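Search this site Go

Community link directory

July 18, 2018 - Inska Reference Desk

A community link directory is a list of web addresses, or of addresses and telephone numbers together, gathered by a person or a small office for the residents of one town or district. Most entries consist of a title, a destination and a line of comment. The form grew out of the printed services leaflet and was common on town, library and real estate websites by 2000. It differs from a search engine in that entries are chosen by hand, and from a business directory in that the firms listed do not normally pay to appear.

Scope

A typical directory covers local government, transit, schools, utilities, health services, maps, weather and postal information. Larger ones add clubs, places of worship, housing and job listings. The number of entries varies widely. A directory kept by one person seldom goes past 200 links, while regional directories with paid staff have listed over 4000. Coverage is uneven in nearly all of them: the subjects known to the editor are listed in depth and others receive a single link.

Directories aimed at new residents are often arranged by task. Under "moving," for example, the reader may find mail forwarding, power and water accounts, vehicle registration and school enrollment, although these belong to separate agencies. The same link may then appear under several headings.

Arrangement

Three arrangements are in general use. The alphabetical list is the easiest to maintain and the hardest to browse, as agency names rarely match the words that residents use. The subject list groups links under plain headings, usually on one page. The nested list, with headings inside headings, was favored in larger directories but required more clicks and tended to leave some branches nearly empty. The Wurilora town directory used a nested list of this kind and later reduced it to 2 levels.

Sorting by district is found where a town has merged with its neighbors. The Brimasthorpe directory kept separate pages for each former parish after the merger, with a shared page for services run by the county. Residents near a boundary had to consult more than one page.

Annotation

The comment beside a link is called the annotation or blurb. It may state who runs the linked site, what it contains, which languages it is offered in, and whether a form can be completed online or must be printed. Annotations in hand-kept directories are often informal ("useful for bus times"). Style guides for library directories recommend a single sentence with no praise - a rule widely ignored.

Dates are sometimes added to show when a link was last checked. A date attached to the whole page is less useful, as it may record only a change of layout.

Maintenance

Link decay is the main cause of failure. Government sites are reorganized often, and an address that leads to a particular form may stop working while the home page of the agency remains in place. Editors therefore disagree on whether to link to the form or to the home page. Deep links save the reader time but need checking more often.

Checking may be manual or automatic. A link checker requests each address and reports those that return an error. It does not detect a domain that has expired and been taken over by an unrelated owner, nor a page that still loads but holds old information. The Bergmann checklist, drawn up for the Wurilora directory, calls for every link to be opened by hand each October and for telephone numbers to be dialed at the same time.

Dead links are removed, replaced or marked. Marking is preferred where the service still exists and a new address is expected.

Whiteboard and marker

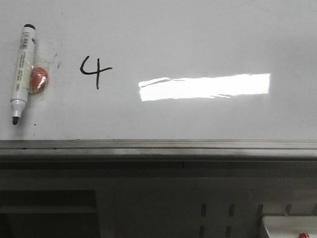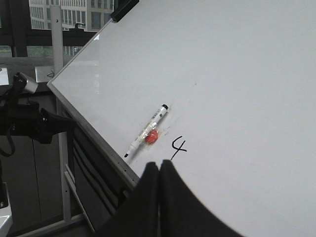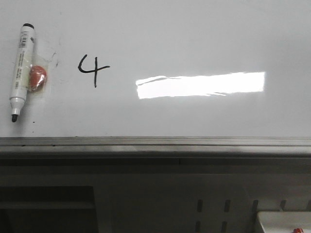 Decline and later use

General search engines took over much of the purpose of the link directory, and many were left online without further changes. Others were absorbed into municipal portals, where the list became a menu and the annotations were dropped. The form persists in places where several bodies share responsibility for local services, and in printed handouts that give short addresses beside telephone numbers.

See also: Web portal; Services leaflet; Link decay; Telephone directory

Contact the desk | Copyright Inska Reference Desk | Back to top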